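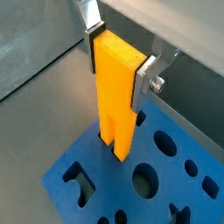
What is record merging in a CRM?

It's the job of taking two or more records that stand for the same customer and turning them into one, with the history of all of them kept on the record that survives.

Record merging (you'll also see it called deduping, contact merge or just "clean up") is a feature in nearly every customer database sold to businesses. I've been writing about these tools for a good while now and I still think it's the feature people look at last and need first! A CRM fills up from a lot of directions at the same time: web forms, imported spreadsheets, an email inbox, a phone system, somebody typing at the front desk. Every one of those can make a brand new contact for a person who is already in there.

How duplicates get in

The usual cause is a weak key. Most systems check the email address and nothing else, so a customer who writes from work on one occasion and from home on another becomes two people. Names are worse, because nicknames, middle initials and typing slips all count as differences. Phone numbers sound safe until you see one stored with dashes, one with parentheses and one with a country code in front (I once cleaned a list that had all of these for the same office).

Imports are the other big source. When I moved a client's contacts from Lebrun to Civik, the file had 2420 rows, and the import screen had a box marked "match existing" that was off by default. I didn't tick it. You can guess how my afternoon went.

Exact and fuzzy matching

Exact matching compares two fields letter by letter, usually after making everything lower case and trimming the spaces. It's fast, it's easy to explain to the sales team, and it misses a lot.

Fuzzy matching gives each pair of records a score. The program might add points for a similar last name, more points for the same street, and take some away if the birthdays don't agree. Treteck lets you set the points yourself and pick the score at which a pair goes on the review list, and I love that, though the settings page is a bit of a maze. Civik hides all of it behind a slider that goes from "strict" to "loose." Whichever you have, start on the strict side and loosen it a little at a time.

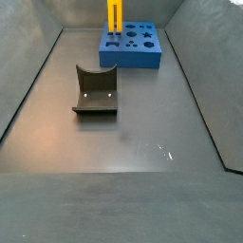
Comparing every record with every other record takes forever on a big list, so the better programs use something called blocking. They sort the records into groups first, by zip code or by the first letters of the last name for example, and only compare inside each group. The catch is that a customer who moved to another zip code lands in a different group from her old record and the pair is never looked at. The cure is to run the job again with a different kind of group.

Choosing the master record

Once a pair is found, one of the two has to win. The winner is called the master record, or the surviving record, and the other one is folded into it. Common rules are:

Oldest record wins. Good if other programs store the record's ID, as the older ID is more likely to be the one in use.

Most recently edited wins. Good for addresses and job titles, risky if a bulk update touched everything last week.

Most complete wins. The program counts the filled-in fields. I don't like this one much, because a record stuffed with junk beats a short clean one.

Many tools let you mix these by field, so the phone number can come from one side and the mailing address from the other. Radville calls this a "blend" and most everybody else calls it field-level merge. Notes, calls, open tickets and attachments are normally moved over from both sides, and that part should be automatic.
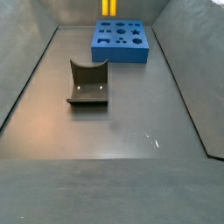

Manual merging is done on a comparison screen, with the two records laid out next to each other and a button beside each field so you can pick which value to keep. Treteck and Radville both work this way. The layout I find easiest on the eyes looks a lot like the pair of yellow bars up on that back wall, two upright columns of roughly the same width with only a narrow dark gap between them, so your eye can hop straight across. Once a tool goes to three or more columns I start losing my place, and I'd sooner merge the first pair and then bring in the third record after.

Undoing a merge

Please check this before you buy anything. Some systems keep a copy of the losing record and can split the pair again, some keep it for a limited time, and some just delete it. Lebrun holds the copy for 12 days on the basic plan. Civik has no undo at all, so I export the whole contact table before every session, even a short one.

Limits and batch size

Bulk merging is often capped. Civik handles up to 1000 pairs in a single batch, and anything over that has to wait for the next run. Larger batches also set off any workflow tied to "contact updated," so turn those off first unless you want your customers getting a pile of welcome emails (ask me how I know).

I keep my own batches at 16 pairs when I'm reviewing by hand. Past that I begin clicking the left side out of habit.

See also: data import, field mapping, audit log, contact ownership

Last updated 11/02/2018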